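3.2 Where the fruit goes

The household survey asked people in Bridton and Flidness where they kept their fruit, and we had expected this to be the dull question, put in to warm respondents up before we got to waste. It took up more of the free-text box than any other. Of the 3,265 forms returned, 904 had something written beside the fruit question, and a fair number of those ran over on to the back of the sheet.

The popular view, repeated in most of the advice leaflets we collected, is that fruit is kept in a bowl. Our respondents were less obedient. Fruit was kept in the bag it came in, on top of the microwave, in a colander, in the hall. One household in Flidness kept its apples in the car from December onwards and was clearly pleased with the arrangement. Tiedemann's early work on the larder treats storage as a matter of temperature and air, and we have no quarrel with her on either. She does not, however, have much to say about the car.

We therefore sorted vessels by how open they were: solid (bowls, dishes, tins), pierced (colanders, slatted crates) and open (wire and wicker baskets, nets). Figure 4 gives one of the open kind.

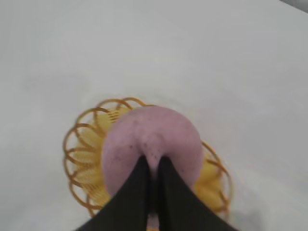
Reading time for this section: 3 minutes

Figure 4. Woven wire basket, round, with a looped rim.

Open vessels were often praised in the free text and seldom defended on practical grounds. People liked the look of them. Several wrote that a basket "lets the fruit breathe" and then, two questions later, that they had thrown out a bag of soft pears that week. We found no clear link between the openness of the vessel and the amount thrown away, and we did try to find one, partly because Ngan-ling Peng had already drawn the chart.

What did seem to matter was whether the fruit could be seen from where people ate. Among the 2,279 households that kept fruit in the kitchen or dining room, those who could see it from the table reported throwing away less of it. The obvious objection is that tidy people put fruit on show and also lie on surveys. We accept this. The diary exercise in Bimness, described in section 4, was meant to deal with it, and went some way towards doing so before 156 of the diaries came back with every day filled in using the same pen and, we suspect, on the same Monday evening.

A smaller group said they kept a vessel for fruit but did not put fruit in it. Keys were the usual tenant, followed by batteries and letters from the council. We coded these as "bowl, nominal" and have left them out of Table 6, though they return in the discussion of lemons.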